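4.2 Estimation de l'arête de saisie à partir de la vue poignet

Le module de perception de Gurby reçoit le flux de la caméra du poignet et renvoie au planificateur une arête de saisie, représentée par un segment orienté et un score de confiance. La version précédente, décrite dans le rapport d'avril, estimait la pose complète de la boîte par recalage d'un modèle CAO. Cette approche suppose que trois arêtes au moins soient observables. Dans la phase finale d'approche, la condition est rarement remplie : les doigts occupent le bas du champ et la base de l'objet en sort.

Nous avons donc restreint le problème. Le réseau prédit une carte de probabilité d'arête et, pour chaque pixel, une direction locale. Les segments sont extraits par vote, puis filtrés au moyen d'un masque statique des doigts, recalculé pour chaque ouverture de la pince. L'apprentissage porte sur 3000 images annotées avec l'outil Clarkance, dont 10 % ont été réservées à la validation. Aucune image de synthèse n'a été utilisée.

Deux sources d'erreur dominent. La première est l'ombre portée du bras, dont le contour peut être plus contrasté que le pli du carton lorsque la boîte est de teinte claire. La seconde tient au flou de bougé sur les plans de travail mouchetés : les taches s'étirent dans une direction commune et produisent des réponses parasites alignées. Un seuil sur la longueur minimale du segment supprime la majeure partie des secondes, mais reste sans effet sur les premières.

Pour traiter le cas des ombres, le score de chaque segment est pondéré par la cohérence de teinte entre ses deux côtés. Un pli sépare deux faces de même couleur et de luminance différente ; la limite entre la boîte et le plan de travail présente en revanche un saut de teinte. La figure 3 montre une vue typique de cette phase, avec une boîte vert pâle et les deux doigts jaunes placés de part et d'autre du pli.
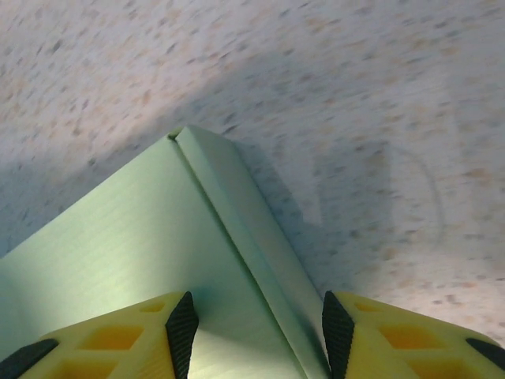
Figure 3. Vue de la caméra du poignet en phase d'approche, coin de boîte orienté vers le haut de l'image.

Le segment retenu est transmis au contrôleur Birlow, qui corrige la position latérale de la pince à une fréquence de 8 Hz. La correction est suspendue dès que la confiance passe sous le seuil pendant 2 images consécutives ; le bras conserve alors sa dernière consigne. Nous avons préféré ce comportement à un retour en position haute, qui allongeait le cycle et obligeait à relancer la détection globale.

Le planificateur Contreras n'a pas été modifié. Il reçoit toujours une pose, que nous reconstruisons à partir de l'arête et de la hauteur connue du plan de travail.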